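4.2 Page turns in the Wisham corpus

What surprised us most was how hard the small publishers work the page turn. The Wisham corpus holds 1182 single issues, and in the Toswood superhero titles the last panel on a right-hand page poses a question almost every time. The reader flips, and there's the splash page! We coded each turn as open, closed or mixed, following the scheme in Abubakari.

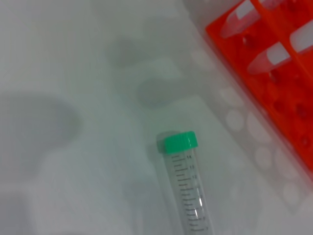 Figure 3.

The Clondov titles go another way, and we loved reading them for it. Their artists let a conversation run straight across the turn, so the scene keeps its easy pace and the big reveal lands mid-page, where few readers are braced for it. Team books do this more than solo books, especially in the quiet issues between two story arcs. Color shifts often carry the surprise there, a point we take up with the lettering data in Section 5.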